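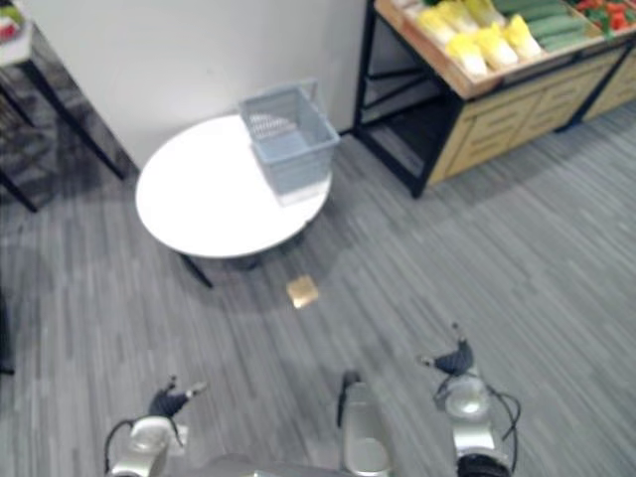 Re: Items on the floor during shelf work (draft rule 4)

Gadisa Tilahun wrote:
> Rule 4 says a run stops when anything lies on the carpet. Does that cover small, flat things well clear of the base?

Dear Gadisa,

It does. The rule makes no allowance for size. The operator should pause both arms, log the item and have it removed by hand before the run resumes. Grippers must be open and empty at the pause — this is already required under rule 2.

Comments on the wording should reach Violeta Troncoso before the end of February.

Friederike Wegener
Kumeck working group on safe practice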